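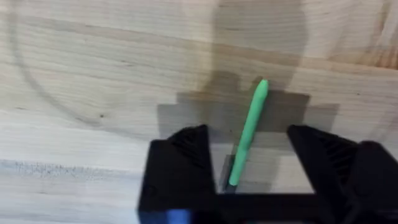
Dear Delwyn,

Thank you again for your patience while we pulled the spring numbers together, and for the kind note you sent after the Palgate visit (it went up on the office wall!). The reentry program at Sotelo County is now well into its second year, and I'm glad to say we have plenty to report.

Since March we have enrolled 46 people coming home from county custody, most of them over 40, a good deal older than we planned for. That has changed our days quite a bit, with more rides to the clinic and fewer GED classes. Wemance Legal Aid handled 12 record-sealing petitions for us, and the court has ruled on seven so far.

We have spent $438 of the bus pass money and would like to move $200 from printing to cover the summer, if you're comfortable with that. The Nitier Street office still needs a second phone line, and I'll call you Friday with the quote.

Warmly,
Tudor Stoica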